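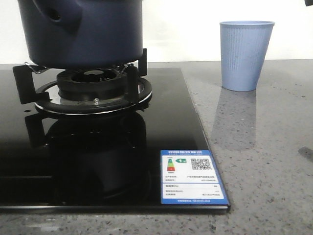
I've never quite believed in glass hobs. Kristine Dimaculangan has been telling me since April that hers wipes clean in seconds, and I notice she says it with a cloth in her hand.

Still, we have one now, black and shiny, and I've given it 7 weeks. The energy label is still stuck on the corner. Archana wants it off. I'm leaving it, partly out of laziness and partly because I once spent an evening scraping label glue off a fridge.

Does it save gas? The man in the shop said up to 50 per cent, and "up to" covers a lot of ground. Rice takes as long as it ever did. The dark blue pot sits level on the supports, which is more than I could say for the old cooker, but a small pan still wobbles if I'm careless with it.

Then there's the special cleaning cream, 300 ml of it, from Drutach. I tried that on one side and washing-up liquid on the other. Archana couldn't tell which was which and neither could I. Both sides showed fingerprints by teatime.

I'll use up the cream, as it's paid for. The steel ring round the burner is next, and I'm told vinegar does it. We'll see.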